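Rosales Rink Opens Its Summer Sign-Up with Two New Leagues

Wednesday, May 27, 2020

Good news for anyone already missing the sound of stones on ice! The Rosales Curling Club has opened sign-up for next season, and there are two new leagues on the list: a Monday night doubles league and a Saturday morning league for people who have never thrown a stone in their lives.

The Saturday group is the one members have been asking for. It runs for six weeks, brooms and sliders are included, and each session ends with a short game so that new curlers get to play right from the start (much more fun than drills alone). Last season's open house brought over 80 people through the door, and plenty of them asked where they could keep going. Now they have somewhere!

Doubles will be played on all five sheets, with games of six ends. That makes for a quick, lively evening, and you can still be home at a decent hour. Pairs can sign up together, and singles will be matched with a partner before the first draw.

The ice itself should be a treat. The Kidier compressor that gave everyone so much trouble in February is being replaced over the summer, and the Skutov Street parking lot is getting fresh lines and better lights. The lounge will be painted too, in the club's green and white.

Returning members keep their league spots until the end of June. After that, open places go to the waiting list in order. Dates for the fall season depend on state and county health rules, so the schedule is still a draft, and no payment is due until it is final. If a league can't start, your spot carries over.

Sign-up forms are on the club website, and paper copies are in the box by the front entrance. Juniors need a parent's signature on the second page. 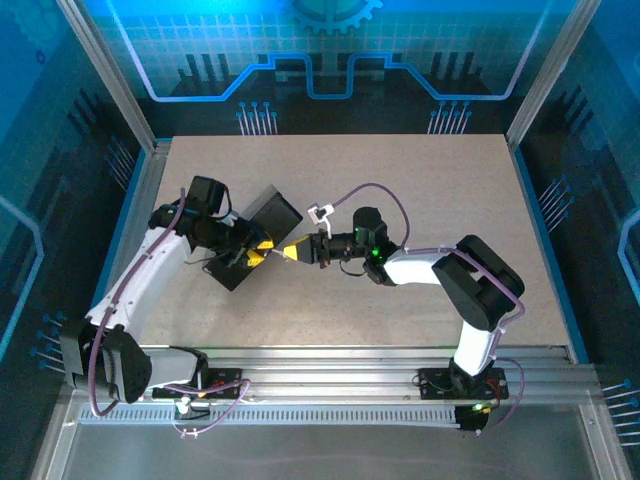

Also in Local Sports: Guteo Softball Looks for Players

The Guteo women's softball team is looking for a catcher and two outfielders. Practice dates will be posted once the fields reopen.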